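Moving to containers: questions we keep being asked

Is this the Kerex hosting FAQ?
No. It's the one Morag Hepburn and I keep for teams that have been told to move their services onto Kerex and would like a second opinion first. The official one is cheerier.

Do I need an orchestrator at all?
Probably not. If you run 3 services and they restart twice a year, a plain virtual machine and a decent start-up script will do the job. We've looked at a lot of "must have" requests and most of them came down to somebody having been to a conference.

Our supplier says Tondeck scales by itself. Does it?
It adds instances when processor load goes up. If your service is slow because it's waiting on a database, load stays low and Tondeck sits there doing nothing. Archie Cairns ran our booking service on it for 17 days and it never scaled once, though customers were complaining by the second morning.
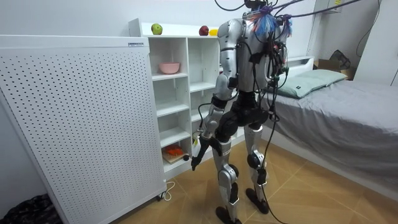 You can feed it your own measure, such as queue length, but then you have written the scaling rule yourself, and I'm not sure what "by itself" is supposed to mean after that.

Where should session data go?
Out of the process. Storkeo will hold it for you and the client library is fine. Be wary of the claim that you can switch it on without code changes. We had to alter every place that put an object in the session, and Gopinath Kandasamy is still finding odd ones.

What does "stateful" mean in the price list?
It means a disk, and a bigger bill. Ask what happens to the disk when the instance is moved. We asked in June and got two different answers.

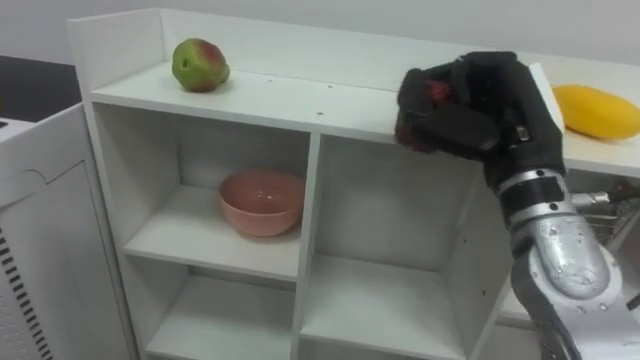

Page 2 of 3

Can I keep my long-running jobs?
Up to a point. The default stop signal gives a process 205 seconds to finish and then kills it. You can raise the limit per service, but the setting is ignored during host upgrades, and this isn't written down anywhere we could find. Save progress as you go.

Are health checks worth the bother?
Yes, if they check something. A page that returns OK whenever the web server is up tells you the web server is up. Margaux Collet's check reads one row from the database and has caught more than the rest of ours put together. 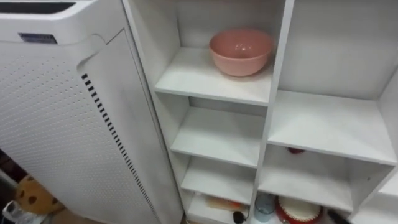 Don't go too far the other way, mind. A check that calls five other services will take yours down whenever any of them has a wobble.

How many log lines can I keep?
The console shows the last 2000 per instance. Anything older has to be shipped elsewhere, and you pay for that separately.
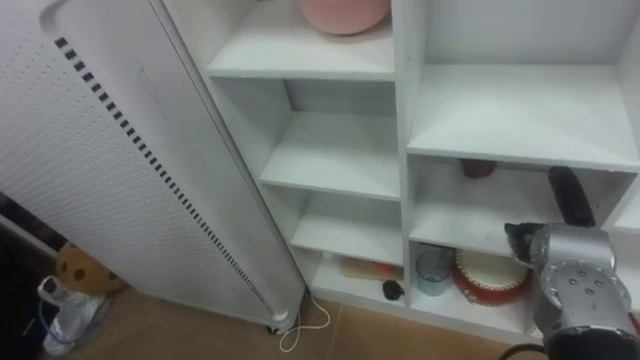

We ship errors and warnings only. Turning on full logging "just for the week" is how our bill doubled, and it took a while to spot which service was doing it.

Can I move back off it?
The container images, yes. Your scaling rules, secrets and alerts, no. Budget for writing those again, whatever the sales call says about portability.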